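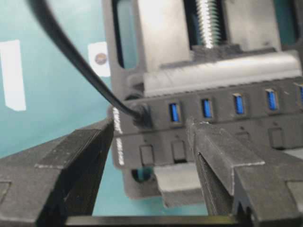
Ticket 926: USB hub, meeting room Landeg
Opened by: Mererid Lloyd
Assigned to: Lieven Dierckx
Status: Waiting on requester
January 25, 2025

Mererid Lloyd
The black hub with the blue ports has stopped charging my headset again. Same as October. I have tried unplugging it and being stern with it.

Lieven Dierckx
There are square buttons on the lower tier. Which port is the headset in, and is that button on?

Mererid Lloyd
There are buttons?

Lieven Dierckx
Square ones, set in below the ports. Press the one under yours and look for a light.

Mererid Lloyd
Light. Headset says 10 percent. I would like it noted that I was right about the port not working.

Lieven Dierckx
Noted. Please leave it in until it says 100. Also, the scanner goes straight into the laptop, not the hub. The Erkent ticket was the same thing and ran to 700 words, most of them mine.

Mererid Lloyd
Scanner moved. Someone has now switched off the projector remote's port. It may have been me.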